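Is it rude to turn up to a national day flag-raising if you're not from there?
Community Help > Events & Ceremonies > Civic and national days

Posted by Nabila Abdel Rahman, 1 June 2018

Hi all, hoping somebody here has done this before. I've just moved to Tisivstead and the council has a notice up saying there'll be a flag-raising and a march down to the river for the Julau independence day. There's a fairly big Julau community in town (I had no idea until I moved, my neighbours two doors down are both from there) and it says "all residents welcome" at the bottom in small print.

My question is whether they mean it. I'd love to go, and my neighbour did sort of mention it over the fence, but I don't want to be the stranger standing in the middle of somebody else's anthem with a sausage roll. Do I stand? Do I put my hand on my heart like the others, or is that pretending? Can I wave one of the little flags if someone hands me one? And is there anything I should know about the politics? I gather there are speeches, and that one year some people walked out of them.

Also, practical one, is there parking? My mum might come along and she can't do a long walk.

Thanks in advance, and sorry if this has been asked a hundred times.

Tazi_side_of_town
just go, its a good day out. food is on from 11. no idea about parking, we always walk

Mohcine Lahlou

Hi Nabila, welcome to Tisivstead! I've been to eight of these now, and I'm not from Julau either (my wife's family is), so I remember exactly the feeling you're describing. Yes, they mean it. The first year I hovered near the bins at the back of the park for the whole flag-raising and my father-in-law has never let me forget it.

For the anthem, stand up, take your hat off, and be quiet. That's all anyone expects of a visitor. Leave the hand on the heart to the people whose anthem it is, although I've seen plenty of guests do it and I've never heard a grumble. If a kid gives you a flag, take it and wave it! They hand out boxes and boxes of the things. Only don't leave it on the grass afterwards. That one does upset the older folk, and there's usually a bucket by the gate for flags people don't want to take home.

The politics is a bit more of a tangle. You'll hear two crowds, more or less. One lot think the day should be about the diaspora and the young ones, with dancing and the school choir, and the other lot want the consul up there giving the full forty minutes about the homeland and the army. The walkout you heard about was over the second sort of speech, when he started in on the elections in February and who had or hadn't been allowed to vote from overseas. It was maybe a couple of rows of people and they were all back for lunch. My advice is to listen politely, clap at the end, and if someone asks what you thought of it, say the choir was lovely. It always is.

Last year the organisers put the turnout at 2,393, and I'd take that with a grain of salt as it seems to include anyone who walked a dog past the park. Even so it gets crowded along the river path, so if you want a decent spot for the march, stand near the Vetow Street end where it's shadier.
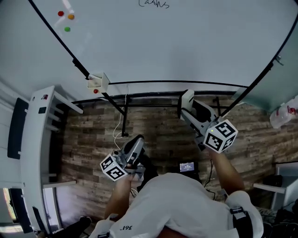
Clothes are the other thing everyone frets about, and you really needn't. The men in the official party wear suits, the dancers are in the full embroidered get-up, and everyone else is dressed for a barbecue. People do like to wear the national colours but you don't have to go and buy anything. A plain white T-shirt like the one in the photo, with a bit of small black print on it, would be perfectly fine, and your mum should bring a cardigan for when the wind comes up off the water. I'd only steer clear of anything with a party slogan on it, theirs or ours.

About your mum: the car park behind the library is roughly 100 metres from the flagpole and it's flat the whole way. It fills up early, though, so aim to be there well before the food starts. There are chairs set out at the front for elders and I promise you somebody's auntie will have her sitting in one, with a plate on her lap, before you've locked the car. She can skip the march altogether and watch from there, as it loops back past the park on its way to the hall.

Say hello if you see me, I'll be on the tea urn.

Nabila Abdel Rahman
Thank you both, that's such a help! Mum is already asking about the choir. Does anyone know if dogs are allowed on the march itself, or just in the park?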